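Braravano
Equipment for youth job training and start-up programs

Home > Program Equipment > Intake and Records > Monix 16

Monix 16 Rolling Intake Desk
Made by Zundberg. Sold and serviced by Braravano.
Item no. 561
Page updated 22 February 2024

Fold-out sign-up desk on wheels, for programs that enroll young people in trades courses, small business classes, summer job placements etc. One person can open it. Locks shut with the paperwork still inside. 16 file slots, hence the name.

In stock: slate, sand. Green is back in May.

WHAT IT'S FOR

Enrollment day, mostly. School gym, library lobby, town hall hallway, wherever you got the room. Line forms, staffer sits, applicant sits, forms get filled in and go straight in the right slot. Close the lid, roll it back to the office. No boxes of loose applications in the trunk of a car.

Also gets used for:
stipend pickup
tool loan sign-out
mock interview days
grant application help (bring a second chair, these run long)

If your program has a permanent front office you probably want the Monix Wall instead. Cheaper, more slots, doesn't move.

IN THE BOX

Desk body with two fold-out wings
Lid with gas strut
Four casters, two locking
16 file slots with blank label strips
Cash and card drawer, separate key
Sign holder, letter size, clips to either wing
Power strip, 11 ft cord
Two keys for the lid, two for the drawer
Allen wrench
Start-up sheet in English and Spanish

Chairs not included. People ask. See Seating.

SPECS

Closed: 31 in wide, 22 deep, 42 high
Open: 64 in wide with both wings up
Writing height: 29 in, one wing drops to 27 for wheelchair users
Weight: 88 lb empty
Drawer: letter size, 3 in deep
Slots: letter or legal, hanging folders fit, the fat expanding kind do not
Finish: wipe clean, mild soap only. Bleach wipes dull the sand color, we've seen it.
Goes through a standard 32 in door. Barely. Take the sign holder off first.

SETTING UP

Roll it in closed. Lock both front casters before you do anything else. Unlock lid, lift till the strut catches. Wings swing out and then up, the leg drops on its own but check that it clicked. Pull power strip from the back, not the side. Done.

Closing is the same backwards. The left wing goes down first or the lid won't seat. Every new customer calls about this so: left wing first.

SLOT LABELS

Strips come blank. We used to ship them pre-printed and no two programs wanted the same words. A free label sheet is on the Downloads page, has the usual headings on it:

New application
Missing ID
Missing parent or guardian signature
Under 18, work permit needed
Placed
Waitlist
Business plan recieved
Referred out

Edit it, print on plain paper, slide it in. The plastic covers pop off with a fingernail.

PRICE

Monix 16, any color: $700
Order four or more and freight is free in the lower 48
Extra key pair: $9
Replacement caster: $14
Replacement strut: $26

Public agencies and schools can pay by purchase order, net 30. Send the PO with the quote number on it, otherwise it sits in the wrong inbox. Tax-exempt buyers send the certificate with the first order and we keep it on file.

Grant money: plenty of customers buy these out of workforce or youth services funding. Whether yours allows it is up to your funder. We'll write the quote with line items split out (desk, freight, spares) if you ask, auditors seem to like that.

ACCESSORIES

Monix Privacy Screen. Clips to the right wing, keeps the next kid in line from reading somebody's social security number. Get this one.
Monix Rain Cover. For the parking lot run only, not for leaving it outside.
Sánchez Document Tray. Three tier, stacks on the lid ledge. Made by a different shop, fits fine, we tested it.
Sánchez Clipboard Set, pack of 11. Hangs off the back rail.

DELIVERY

Ships assembled on a pallet. Liftgate is extra unless you have a dock, say so when ordering and not when the driver is already out front. Allow two weeks, three in late spring when all the summer programs order at once. If you need it for a June start get the order in by the first half of May.

Inspect before you sign. Dents on the carton are normal, dents on the desk are not. Write it on the delivery slip, take a photo, email us the same day. 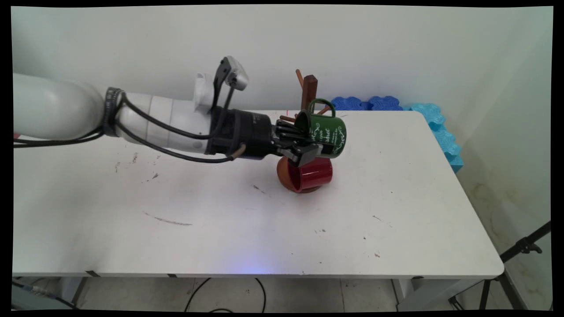

WARRANTY AND REPAIRS

Zundberg covers the body and wings for five years, strut and casters for two. Drawer lock one year. Keys aren't covered, make copies.

Claims go through us, not the factory. Need the serial (sticker under the drawer) and a photo of the problem. Most fixes are a part in the mail and ten minutes with the Allen wrench that came in the box. If the body is bent we swap the whole unit.

Not covered: sitting on the wings. Standing on the wings. Towing.

QUESTIONS WE GET

Can we put our program logo on it?
Yes, on the front panel, one color. Send vector art. Adds a week.

Does the lid lock meet our privacy rules?
Ask whoever handles privacy at your agency. It's a keyed cam lock, a decent one, but it isn't a safe. Don't leave filled-in applications in it overnight in a public hallway.

Will a laptop and a printer both fit?
Laptop yes. Printer only if it's a small portable, goes on the left wing. Limit is 30 lb per wing.

Can we rent one?
No rentals right now. We do sell returned units when we have them, see Clearance.

Old model, the 12, do you still have parts?
Casters and keys yes. Struts no. The 16 strut does not fit, please dont try it.

ORDER OR GET A QUOTE

Use the quote form, or call the sales line and give item no. 561. Tell us the color, how many, dock or liftgate, and the date you need it by. Quotes good for 60 days.

Related: Monix Wall, Monix Privacy Screen, Seating, Sign Stands, Clearance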